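The Ferry to Rustesthorpe

So I'd missed the last ferry, again, and Maureen Lightfoot was already stacking chairs in the cafe window. She let me in anyway (she always does!) and cut me a slab of lemon cake the size of a brick.

"Your brother came through in July," she said. "Paid with a 900 note from someplace I never heard of."

I put down my fork. I hadn't seen Darcy in six years, and the last time he'd thrown my suitcase off the pier.

"Did he say where he was headed?"

"Salem. He left you a key, hon. It's got 677 on it."

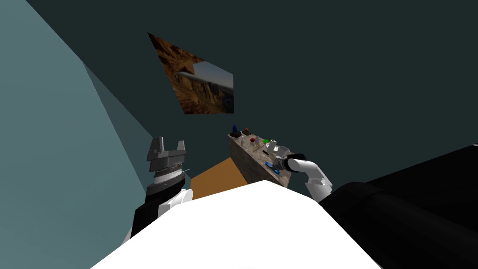

Room 677

The hotel in Salem had five floors.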